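Learning Machines at Work > Part Two: Data > Chapter 4

Contents | Previous | Next | Glossary

February — Tõnu Sakalauskas

Chapter 4
Gathering Examples

In Chapter 3 we treated the set of examples as given. A file of demonstrations was loaded, a policy was trained on it, and we looked at how well the policy did. In this chapter we step back to the point where the file doesn't exist yet and someone has to make it.

Most of the chapter follows one project. The Venckus group in Zesdale wanted an arm that could tidy a kitchen counter: pick up a can or a cup, set it on a plate or a tray, and let go. They built their kitchen in a simulator called Plalotix and recorded people driving the arm through it with a hand controller. The finished set held 4,000 episodes. An episode is one attempt at one task, from the first movement of the arm to the moment the operator presses stop. It stores the camera views, the joint positions, the state of the gripper and a short written instruction such as "put the can on the plate".

The first version of the set was much smaller and much worse. It was made by 2 operators who had both worked on the simulator and knew its habits. They reached for every object from the same side and at the same speed. A policy trained on their episodes did well when the object stood where they had usually put it, and failed when it was moved a short way to the left. The group threw that version out and brought in 17 operators, most of whom had never driven an arm before. Each was given 20 practice attempts that weren't kept.

The second change was to the kitchen itself. Before each episode, Plalotix now picked a counter surface, a plate, a set of objects and a starting pose for every one of them. Some of the combinations were ones no tidy person would leave on a counter. That was the intention. A learner that has only seen plain plates on plain counters can come to depend on the plainness, and it is cheap to prevent this while recording and expensive to fix later.

Cans need extra care. A can standing upright looks much the same from every side except for its printing, so the operator can approach from almost anywhere. Once it's lying down, the gripper has to close across the body and the direction of the approach matters a great deal. The Venckus notes ask for both cases, and for the wrist camera view to be saved along with the fixed one.
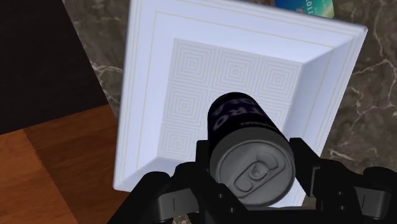
The notes also set out what to do with failed attempts. At first these were deleted. Later they were kept under a separate label, after a visiting student from Wudix asked how the learner was supposed to recognise a poor grasp if it had never seen one. We return to that question in Section 4.5, where the answer depends on the training method.

Sections 4.1 and 4.2 cover the choice of tasks and the recording equipment. Section 4.3 deals with operators — how to train them, how long a session should run, and how to tell when someone is tired. Section 4.4 is about checking and labelling. Readers who already have a set of their own can start there, though the exercises at the end of the chapter use terms defined in Section 4.1.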